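Wiping demos come out jerky when I drive the arm by remote. Any tips?

Asked by cork_and_kettle

Hi all! I've been teaching our arm to dust a tabletop for the Clulby project, and I've recorded 27 demos so far using a Silleo hand controller. The trouble is that my strokes look fine to me while I'm doing them, but on playback the duster stops and starts all the way across. I've tried going slower and I think it got worse – or maybe I'm just getting tired. Should I give up on the controller and push the arm by hand?

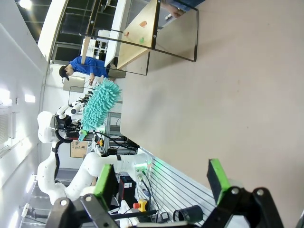 I'm aiming for 300 demos by December, so I'd love to sort this out before I record a whole pile of bad ones.

2 answers

Amra Petek
Going slower made mine worse too, so you have my sympathy! When you creep along, you correct every tiny wobble, and all those corrections get saved. Try one relaxed stroke from the shoulder, then pause, then the next. Check the motion scaling as well, as mine was set far too high for a soft tool. Hand guiding does give lovely smooth paths, but your arms end up in the camera view, and I had to throw out 7 good demos over that – keep the controller if you can.

mousavi_fan
just record 1000 and let the training sort it out. worked for me on Corkatley, mostly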